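Week 6 of the gripper build at the Skilstead shared workshop and I finally have fingers I like!! Quick thread for anyone else printing their own.

1/ The first pair came off the printer way too bendy. You'd squeeze the trigger and the tips would splay out like duck feet. So I redrew them as chunky wedges, two screw holes along the top of each, and went with the dark green filament because that's the spool I had the most of.

2/ Brass threaded inserts, where have you been all my life. I used to drive screws straight into plastic and strip every single one. Soldering iron, slow push, let it cool, done. (Practice on scrap first. My first three went in crooked.)

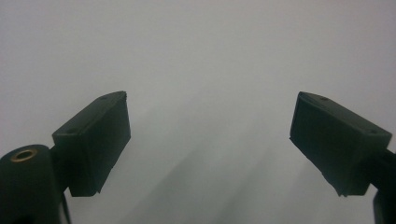
3/ Next up is rubber for the pads. Nahuel Daza on the bench next to mine swears by bike inner tube, I've got a sheet of silicone from Hanrahan that I want to try first. We're going to do one each and see who drops the egg.

4/ The whole thing weighs 421 grams right now, battery not included. I'd love to get 30 off that before I start calling it Linano version two. The handle is the obvious place, it's way thicker than it needs to be.

5/ Print time for a pair of fingers is 53 minutes if I don't get greedy with the infill, so trying a new shape over lunch is totally doable. I've got a shorter wedge slicing as I type this!

6/ Files go up on the Zoltcombe page once I've fixed the trigger spring. It still squeaks. If you've got a favorite spring size for this kind of thing, please send it my way, I'm guessing wildly over here.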